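Questions people keep asking me about the robot arms

I'm Sandamali Sivakumar and I run the sorting and shelving floor at Gultholm, the used book warehouse out on the Endley road. We started using arms for part of the shelving work in April, and I've been answering the same questions in the break room, at the front counter and at my own kitchen table ever since. So I wrote the answers down. If yours isn't on here, come find me, I'm usually by the returns carts.

Did anybody lose their job?

No. We had 14 people on the floor before and we have 14 now. Two of them changed what they do all day, and one of those two asked for the change before I'd even gotten around to offering it. I can't promise what the owners will decide five years from now and I'm not going to pretend I can. What I have in writing is that hours stay where they are through the end of next year, and a copy of that is pinned up by the time clock.

So what do the arms do?

They pick a book out of a bin, turn it so the spine can be read, and put it in a slot. That's pretty much the whole job! They don't price, they don't grade condition, and they don't decide what goes to recycling. People do all of that, same as before.

How many books are we talking about?

Our best week so far was 3,143 books shelved with the arms running. A week before that we did 2,129, and that one included a long stretch of waiting on a replacement cable (I still get a little mad thinking about it). By hand we could go faster on a good day, but nobody's shoulders were happy by the end of one.

Can it handle books that aren't in English?

Yes, and this was the part I was most nervous about. We get a lot of Japanese books through the Navarro buyouts, and the titles run down the spine instead of across it. The first setup kept trying to turn them sideways. Lakmal Roy, who had been shelving that section by hand for years, sat down with the installer and went through 253 of them one at a time, spine up, spine down, dust jacket on, dust jacket off. The arm does much better now. It still asks for help with some of them, and when it does, Lakmal gets a ping and goes over.

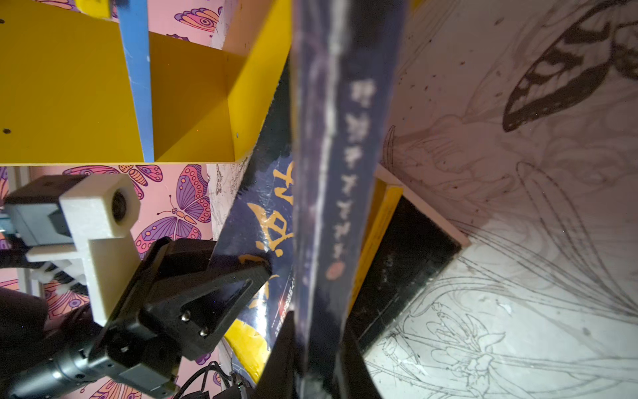 A navy book with a Japanese title down the spine, seen from the camera at the gripper.

You'll notice it gets in pretty close. I had pictured something hanging from the ceiling and looking down at everybody, and I wasn't crazy about that idea.

Is the camera watching us?

It's there to look at books. Your hands can end up in the view if you're reaching into a bin, so we agreed on some rules early on. The pictures are not used for timing anybody or for reviews. They get wiped after 200 hours unless there's been a jam we need to look into. If you ever hear a supervisor bring up something they saw on an arm camera, tell me, because that's a conversation I'd like to have with them myself.

Does it damage the books?

Sometimes, yes. Loose dust jackets are the worst. We had a bad run early on with torn corners, and we dropped the grip setting twice. Anything fragile, signed or priced high goes on the gray cart and never gets near an arm. If you're not sure, gray cart!

What do I do if it stops in the middle of a book?

Hit pause on the panel first. Then wait for the light to go steady, and take the book out with your hand under it. Don't yank it. Please don't reach in while the light is blinking, even if it looks like it's just sitting there. Write the slot number on the clipboard so we can spot the ones that keep jamming.

Do I need to know how to program?

Nope. The training is one afternoon and most of it is learning what the lights mean. If you want to go further there's a longer course at the Ukurdale branch, and it's paid time, including the drive. Lakmal took it and now he does our resets, so we're not stuck waiting on the installer every time something hiccups. He got a raise for that, which I pushed for, and anyone else who finishes the course gets the same one.

Is it loud?

Less than the old conveyor - more of a whir. The beeping bugged people so we turned it down. If you're working the end bay and it still gets to you, ask me about swapping spots.

What do people miss about the old way?

Browsing, mostly. When you shelved by hand you'd run across something odd and show it to whoever was next to you. I miss it too. We've started putting a "look at this one" box on the grading table, and you can take up to ten minutes of shift time to poke through it. I found a cookbook in there that I ended up buying.

Can I go back to shelving by hand?

You can. Two bays are still done by hand and the sign-up sheet is on my door. Mornings fill up first.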